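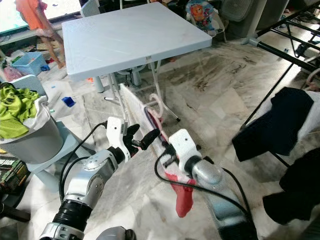
Our project group reviewed the Pimmont home kit, a two-arm robot that Binden offers to families on a monthly rental. We wanted to know if the kit is worth the money for one job, getting washed clothes onto hangers and onto a rack. Clothes are harder for a machine than boxes or bottles, and long narrow pieces are harder than shirts. The white garment by the folding table is that kind of piece, and the gripper holding its lower end has a red sock hanging below it as well. Harvey Thibodeau wrote the section on grippers and thinks separating small items from large ones should get its own score. We agreed and added it to our form.

The kit comes with 2 arms, the grippers, the software and a printed guide. Setup took us most of an afternoon. The guide is clear on the cables but weak on where to place the robot in a normal living room – Karine Dufour had to call the help line for that part. The rental is $700 a month, with a minimum of 10 months. Buying hangers and a rack is up to the customer.

We scored each garment on three points: picking up, getting the hanger into the neckline, and placing it on the rack. Eirlys Morgan kept the score sheets and Jordan Yeoman checked them against the kit's own log, which had 3,881 lines by the end. Children's shirts got a separate sheet. The necklines are small and there is less room to work the hanger in. 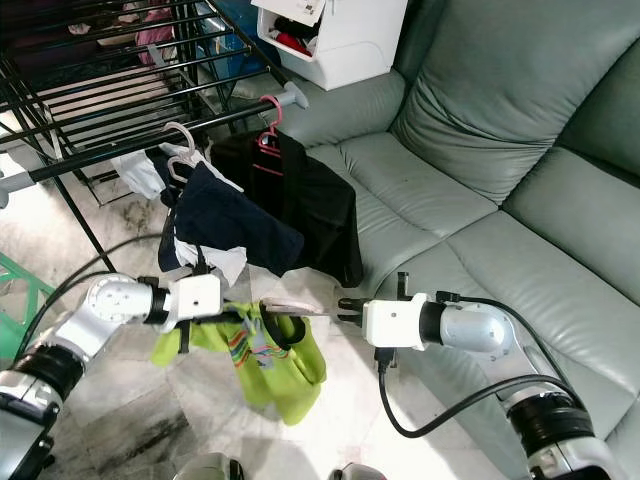

Does the kit need special hangers?
Ordinary plastic ones are fine according to the guide, as long as they are not too thick for the grippers to close on.

The rental price is our main complaint. For one household it is hard to justify, and Nathalie Sutherland thinks a shared laundry room in an apartment building would be a better customer. We have asked Binden for a shorter minimum term and will add their reply to the October version of this report.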